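Trudness pulls kitchen arm software after contact limit fails in simulation

BARNTON — Trudness has withdrawn an update to the software that runs its kitchen assistance arm after the arm kept pushing against countertop appliances in simulated tests when it should have stopped and backed away.

The update, released to test sites in October, has been replaced with the earlier version, the company said. No injuries were reported. The 4 homes in the Barnton trial had their arms switched to standby until the older software could be loaded again.

The problem lies in the contact limit, the setting that tells the arm how hard it may press on something before it has to let go. Under the trial's rules, the arm must release once the force at the gripper reaches 70 newtons. With the update installed, the limit was read once at the start of a task and then ignored if the arm changed direction partway through.

The simulated kitchen used in the Trudness tests:

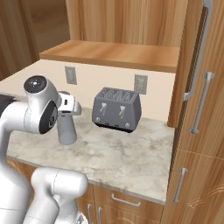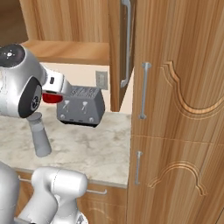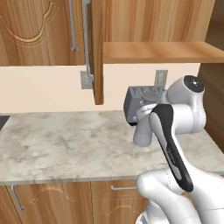 Snežana Georgiev, who leads safety testing for the trial, said the fault first showed up in the logs as a mismatch between the force the arm recorded and the force the simulator calculated. The gap was small on tasks such as opening a drawer, where the handle gives way, and much larger when the arm met an object it was supposed to go around. In the second image, the red pad on the gripper is at the left side of the toaster, which appears slightly tilted. Georgiev said a light appliance can take that kind of contact without damage, but the same push against a full kettle or a person's hand would be a different matter.

"We don't want it deciding halfway through a job that the rule no longer applies," she said.

Her team ran 1,000 further simulated tasks on the update. The arm went over the limit in 6 of every 100 runs that included a change of direction. Runs without one stayed within it.

The simulation software is made by Omerović, which also supplies the virtual kitchens. The company said its force calculations had been checked and were not the source of the error. Trudness agreed, and said the mistake was in its own code.

Braltetti, the housing provider that owns the trial homes, said tenants had been told by letter and could leave the trial if they wished. None had asked to do so. Tenants were also reminded that the red stop button on the wall bracket cuts power to the arm and works whatever software is installed.

A corrected update is being tested. Georgiev said it would have to pass the full set of simulated tasks and then a bench test with a real arm before it went back into any home. She did not give a date.

Trudness said the trial would be extended to make up the lost time.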